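How to Judge Whether a Robot Can Tidy a Game Shelf

By Rainer Brandes
31/08/2019

Households often ask whether a machine can put away board games. Before answering, the Dakbridge home automation office recommends a short trial in simulation.

1. Set out one open bin and several boxes of different sizes.
2. Assign two arms to each large box. A wide, flat carton is hard to hold from one side only.
3. Keep a loose item, such as a ball, on the desk.
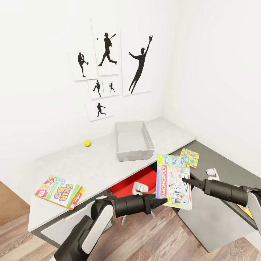
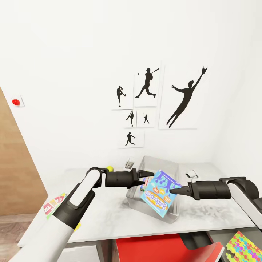 4. Record every attempt, including those stopped early. Our September series will allow 105 attempts per layout.
5. Count a box as put away only when it rests fully inside the bin and both grippers have let go.

A good score in simulation does not mean the chore is solved. Real cartons bend and lids slide off. Supervision is still advised.

Recent items
Folding Towels: Where Machines Stand
Gudelska Shelf Trial, Part 2

Comments
Beathag Yule: Does a lid coming off count as a failure?
Jörg Eichhorn: We count it as one. Tape the lids first.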